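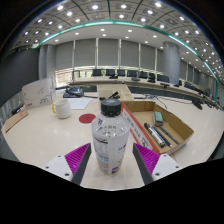 A Meeting Table That Is Ready at Nine

Talks > Office Days > Speaker notes

04/03/2024 – Simin Kermani, Wuneck

Opening. Thank Sorcha Buckley for the invitation. Say that I speak of one table only, the long pale one in our conference room in Trirnport. Last year it was booked for 216 meetings, and I prepared it for 118 of them.

Point one: drinks. A bottle of water has a screw cap, so it can stay near the papers. A mug is open, and I ask people to keep it on its own side. The white mug with the yellow handle is known to everybody here. Wait a little for the laugh.

Point two: markers. They live in a shallow cardboard tray together with the eraser. We had a nice metal holder before, but the markers stood in it with the tip up and they became dry. In the tray they lie flat.
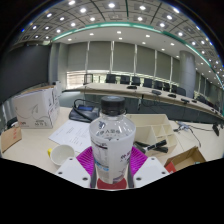 If a marker is weak, please do not put it back. Give it to me, or leave it at the desk of Ottavio Guerra.

Point three: boxes. A delivery box may stay on the table until the end of the day and no longer. When I began to write this on the booking sheet, the boxes left faster – I was surprised also. Flat cardboard goes down to the store room with me at five.

Point four: papers. The list for the next meeting lies on the table, with the text up. Old lists are to be taken away by the person who led the meeting.

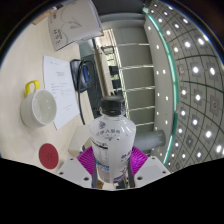
That person is also the one who brings the mugs to the kitchen. In June we tried to share this work between all, and after 11 meetings I still washed seven mugs alone.

Close. Ask the room: who clears the table in your office? Leave seven minutes for answers. Saoirse Rafferty has the second microphone.

Contact Wuneck Office Days | Back to top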